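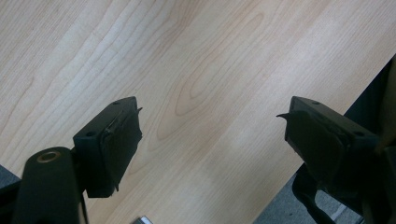 # Tasters wanted for a blind cider and perry panel

Skimine is looking for people to join its autumn tasting panel. We compare ciders and perries from small makers with bottles from larger ones, all poured blind, and publish the scores in our trade bulletin. You do not need a qualification. You do need a working nose, legible handwriting and the patience to taste the same style of drink many times over in one sitting.

Last year 311 people applied and we used 91 of them across the season. We expect to need a similar number this time.

## What the panel does

Each session covers one style. Dry still cider comes first, followed by bottle-conditioned cider, single-variety perry, keeved cider and ice cider. Samples are poured in another room and brought through in numbered glasses. You score each one for appearance, aroma, balance and finish, then add a line or two of notes. Please write what you smell and taste in ordinary words. "Bruised apple and a bit of farmyard" is more use to us than "complex".

Tasting is done in silence. There is a discussion afterwards, and you may not change your scores once it has started. Bottles are revealed at the end of the day, after the sheets have been collected.

This season we have 137 entries. Makers send three bottles of each, one to be poured, one held back in case of a fault and one for the re-taste.

## Who we are looking for

We want a mix of:

- people who make, sell or serve cider, perry or wine
- people who write about drink, whether paid or not
- regular drinkers with no connection to the trade

The third group is always the hardest to fill, so if that is you, please apply.

You must be 18 or over. If you work for a maker with an entry in the season, or have done in the past two years, tell us on the form. You can still taste, but you will be put in sessions where your employer has nothing on the table. The same goes for importers and distributors.

We cannot take anyone who is pregnant or who has been told by a doctor to avoid alcohol. Spittoons are provided and we expect everybody to use them.

## Where and when

Sessions are held at Lewis, the training rooms above the Jesar bottle shop, on Sunday mornings. Arrive by 9.45 for a 10 o'clock start. We finish tasting at 12.30, eat lunch, and hold the discussion from 1.15 until about 2.30. Most panellists do two or three sessions in a season. Tell us which styles you would prefer and we will do our best.

There is a lift. The nearest bus stop is outside the shop. Please do not drive home, even if you have spat everything out.

On the day:

- no perfume, aftershave or scented hand cream
- no coffee, mint or smoking after 9 o'clock
- bring a pen and any reading glasses you need

Water, plain crackers and glasses are supplied.

## Payment and expenses

Panellists are not paid a fee. We refund standard-class travel on production of a receipt, provide lunch, and send each panellist a copy of the bulletin with the full results. The last one ran to 833 tasting notes, and every panellist is credited by name unless they ask us not to be.

## How to apply

Fill in the form on the Prodside site, which handles our bookings. It asks for your contact details, any trade links, any allergies (sulphites in particular) and a short note, no more than 150 words, on a drink you did not enjoy and why. We read that part most closely.

Applications close at the end of July. Those shortlisted will be invited to a trial tasting of six glasses, two of which are the same cider. It takes an hour.

Questions should go to Mali Bellis, panel organiser, through the contact page on the same site. Mali answers messages on weekday afternoons. If you have sat on the panel before, you need to apply again but can skip the trial.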